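## 4. Setting up the block finder (two-arm cell)

Read section 3 first if the arms have not been homed. Everything below assumes the Tak controller is talking to both arms and that you can jog each one by hand from the console.

The block finder guesses where an object is from one fixed camera and hands that guess to the planner. Treat it as a guess. The score beside each detection is labelled "confidence", but it is only the model's own opinion of itself, and we have seen high scores on bare patches of patterned floor.

### 4.1 Before you load a model

1. Put both arms in **Hold**.
2. Open **Perception > Source** and check that the picture is live. Wave a hand in front of the lens. A frozen feed looks perfectly healthy in the console.
3. Set **Exposure** to manual. Auto exposure drifts whenever a white link crosses the view, and the colour threshold drifts with it.
4. Load the calibration file for this cell. The loader will accept a file from any cell without complaint, so read the cell name yourself.

> **Note:** The Grerneck release notes say calibration "persists across updates". Ours did not. Reload it after every update.

### 4.2 Teach the floor

1. Clear the floor of loose objects and park both arms.
2. Run `floor learn --frames 1,000`. The comma is required in this version.
3. Put one block down and run `find --once`.
4. Move the block and repeat, 20 times in all. Write down every miss and every false hit.
5. If there are more than 3 false hits, start again at step 1. Do not raise the score cut-off to make them go away. That hides them until the lighting changes.

Colour alone is a poor cue if the floor print shares a colour with the part. Turn on **Shape check** and leave it on, even though it slows the finder down.

### 4.3 Approach test

1. Set **Speed limit** to 9 per cent.
2. Choose which arm may move. Leave the other in Hold.
3. Run `approach --no-grasp`. The planner should stop the gripper short of the block.
4. Compare the gripper with the block by eye, in the cell. The overlay is drawn from the same calibration you are trying to check, so it will agree with itself whether it is right or wrong.
5. Repeat with the other arm.

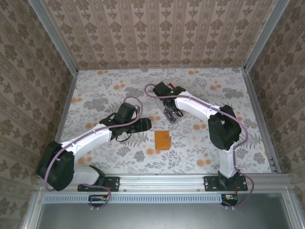

*Figure 4-1. Two-arm cell with one orange block on the printed floor. The orange dots belong to the print.*

> **Caution:** The collision model covers links and grippers only. It knows nothing about cables. Watch the loops beside the arms during every approach, and keep a hand on the stop button.

### 4.4 Known trouble

- **Finder reports a block on a dot.** Shape check is off, or the floor was learned with a part still on it. Redo 4.2.
- **Planner says "path clear" and the arm doesn't move.** The other arm is holding the shared zone. Release it from the console. Restarting the planner clears the message and leaves the lock in place.
- **Block position jumps between runs.** Check exposure first, then the camera clamp. The smoothing filter will cover up either fault, so keep it at zero while testing.

Send logs to Siriporn Saithong at the Sastbridge office, with the misses from 4.2 included. A log showing only good runs can't be used to fix anything.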